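Katene, dois meses de uso: vale para dobrar roupa?

Resumo para quem tem pressa: vale, com ressalvas. Usei o Katene (método de aprendizado por demonstração, dois braços, pacote aberto do pessoal da Skollau) para a tarefa que todo mundo escolhe e todo mundo xinga. Camiseta. Comecei em abril, parei em junho.

Instalação: uma tarde. Documentação fraca, metade dos links quebrados. O script de calibração pede os braços numa ordem e o manual diz outra — siga o script.

Dados. O artigo promete resultado com 40 demonstrações. Aqui não. Com 40 a política pega a barra, hesita, solta, pega de novo. Com 800 mudou bastante, mas aí já são semanas de teleoperação e um ombro dolorido. A curva entre um ponto e outro eles não publicam, pena.

O ponto forte é a pega bimanual. O método prevê os dois pontos de contato juntos, num bloco só, em vez de um braço esperar o outro. Na barra da camiseta faz diferença, os cantos saem alinhados e o tecido não torce tanto.

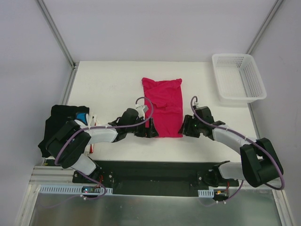
A Meriem Lahlou discorda e me escreveu logo que leu o rascunho: para ela o ganho vem do tamanho do bloco de ações, e a previsão conjunta quase não pesa. Testou as duas coisas separadas e diz que eu devia ter feito o mesmo antes de elogiar. Justo. Não fiz, faltou tempo de GPU.

O ponto fraco: dobra parcial. Se a parte de cima já está virada sobre si mesma, a política trata como camiseta aberta e segue em frente. Não tem noção de desfazer. O Drerneck, mais antigo e mais lento, lida melhor com isso porque replaneja a cada passo. Tecido escuro tambem sofre, a estimativa de borda fica pulando.

Treino: 2 dias numa placa só. Consumo de memória alto, reduzi o lote e a perda ficou igual. A semente 907 do repositório dá resultado bem melhor que as outras que tentei, desconfiem da tabela principal.

Suporte — abri chamado, quem respondeu foi o Musa Akinola, rápido e educado, corrigiu o bug do carregador no memso dia.

Nota: 7. Para pesquisa recomendo. Para lavanderia, nem pensar por enquanto.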